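Putting the Big Blankets Away for Spring

By Llinos Rosser
March

Print this page | E-mail this page

There comes a morning every March when I wake up too warm, kick the plush blanket onto the floor, and know that the season has turned whether the weather agrees with me or not.
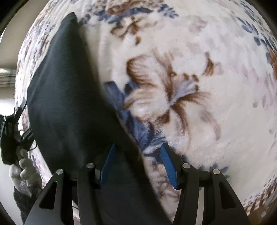

Cream plush with a lily-like flower and slate-blue leaves, and a dark green-grey piece lying across it.

I love a plush blanket. I love it so much that I have more of them than any one house ought to have, and for years I dealt with them very badly. I would fold them in a hurry, wedge them on top of the closet, and then pull them out in the fall with a flat, shiny crease straight across the flowers and a smell like the inside of an old suitcase. So these are the things I have learned since then, mostly by doing it wrong first, and I hope they save you a little trouble.

Start with a shake, outdoors if you can. Take the blanket by two corners and give it a good slow flap, then turn it and take it by the other two. You will be amazed at what comes out (in our house it is dog hair, mostly, and once a very nice teaspoon). If you live upstairs and have no yard, hang it over the shower rod and go over both sides with a soft clothes brush, always in the direction the pile wants to lie.

Then wash it before you store it, even if it looks clean. I know how tempting it is to skip this when it is only going into a closet, but any little spill you forgot about will set over the summer and be twice as stubborn in October. Check the label first. Most of mine are polyester and go in on cold, on the gentle setting, with about half the soap I would use for towels. No fabric softener, please! It coats the fibers and makes them clump, and then the blanket feels greasy forever after. A half cup of white vinegar in the rinse does me very well.

If the blanket fills your machine so tightly that you cannot get your hand in over the top of it, take it to the laundromat and use one of the big front loaders. I fought this for years out of pure thrift, and all I got for it was a washer that walked across the floor.

Keep the dark things out of that load. A dark blanket cover or throw can leave a tinge on a cream background, and a new one can leave a good deal more than a tinge. I wash my darks by themselves the first 4 times, and after that I still keep them away from anything pale. The other trouble is lint, and that goes the opposite way - pale plush sheds, and smooth dark fabric shows every bit of it. If it has already happened, a barely damp rubber glove wiped over the dark piece in one direction will roll the lint up into little sausages you can pick off with your fingers.

Dry on low or no heat. High heat is the one thing that will truly ruin plush, and there is no bringing it back once the tips of the pile have gone hard. I put mine through 20 minutes on low with a couple of clean tennis balls, and then it goes over two lines or two chair backs so the weight is spread out. Leave it longer than you think it needs. The outside always feels dry well before the middle does, and a thick blanket that is put away even slightly damp will be musty by June. Mine hangs overnight, and then I press my cheek to it in several places, which gets me laughed at by my family but works better than my hands do.

Now for the folding, or the not folding. I prefer a loose roll. Lay the blanket on the bed, pattern side down, smooth it with your forearms, fold it in thirds the long way, and roll it up as you would a sleeping bag, only without the squeezing. The printed side ends up on the outside, so you can tell at a glance which one you are reaching for. Tie it with a strip of old sheet. I do not use elastic or string, having found the marks of both still there at Thanksgiving.

If you must fold for the sake of the shelf, tuck a rolled towel inside each fold so that it makes a soft curve. Flat, smooth fabrics are easier and can be folded as sharply as you like, and I lay those at the bottom of the pile with the plush on top where nothing presses on it.

A word about vacuum bags. They are marvelous for saving room and I do use them for spare pillows, but plush comes out of them looking sorry for itself. A big cotton pillowcase is what I would choose, or one of the zippered cloth bags from Pimentel, which are plain and breathe nicely. My own live in a long lidded chest called the Vikby, bought secondhand, and I can get 6 rolls in it if I sit on the lid a little (which I have just told you not to do, I know).

Tuck in a sachet of dried lavender or a few cedar blocks, wrapped in a scrap of muslin so that they never touch the fabric directly. And write yourself a label! Mine say which bed the blanket fits and whether it has been washed, and I am grateful for them every single fall.

When the cold comes back, bring the blankets out a day before you want them. Hang them up, let them loosen, and brush the pile gently with a soft baby brush. Any creases that are still there will usually lift if you hold a steamer a hand's width away and brush again while the fibers are warm. Try a corner first, and keep the steamer moving.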